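Tall cartons: opening, emptying and flattening
Speaker notes, Tatex packing afternoon, 16/05/2026

Slide 1 - the tall narrow carton

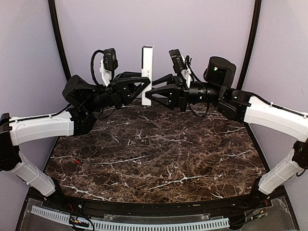

Start with why I asked for this slot. Most of the questions I get are about big boxes, and big boxes mostly look after themselves. The slim ones cause more broken goods and more bad temper. I want to spend the time on those.

Ask for hands: who has knocked one over this week? Wait for the answers.

Slide 2 - standing it up

A tall carton on a small base tips easily. Say this plainly and move on, they know it.

What I do at the bench: stand it at the back of the table, against the wall if there is one, and keep the near half clear for the contents. Hold it at mid height or a bit above. If you hold it at the bottom the top swings. If you hold it right at the top the sides bow in and the flap pops.

Light grip. White board marks easily and the customer sees every dent. Mention the Hirano order here - 200 cartons, all plain white, and we had to re-box a tray of them over thumb marks. Clean dry hands, no tape residue on the bench.

Slide 3 - opening the top

Two kinds of closure on the ones we get:
Tuck flap, no glue. Lift the flap at the middle, never at a corner.
Tuck flap with a round seal. Slit the seal along the join with a short blade, then lift as before.

Do the demo with the Plonedari sample. Have a spare under the table because the first flap usually tears when people are watching.

If the carton is going back into use, don't push a finger in behind the dust flaps. Press the sides together slightly and they open by themselves.

Slide 4 - getting the contents out

Lay it down first. I know it is quicker to tip it up and shake. Things come out fast and the leaflet stays behind, and then somebody ships it without the leaflet.

Carton on its side, open end towards you, one hand inside the opening to catch. Slide the inner tray out flat. If it sticks, squeeze the long edges and try again. Look down the inside before you put the carton to one side.

(Pause. Someone will ask about the Gukik inserts. Those are folded from one piece and they do catch on the bottom flap. Open both ends and push from the bottom. Don't pull.)

Slide 5 - putting things back in

Same order backwards. Tray in flat, leaflet on top of the tray, dust flaps, then the tuck flap. Stand it up last.

Check the print is the right way up before it goes on the shelf. Where the text runs up the side of a slim box it is easy to get one upside down in a row, and you won't notice until the row is full.

Slide 6 - storing

Upright only if the shelf is full enough to hold them. A half-empty shelf of tall cartons goes over like dominoes. For short runs lay them flat, 2 deep at the most, fronts facing up.

Keep them off the floor. Ours had a damp patch in May last year and the bottom layer went soft.

Slide 7 - flattening

Open both ends, find the glued seam, fold so the seam lies flat. It should go down without force. If it fights you, you are folding against the crease.

Flat ones go in the tray by the door, same way round. White with white, brown with brown. Tie with string, no tape.

Leave the last few minutes for people to try it at the tables. Pass round the spare cartons and collect the blades before tea.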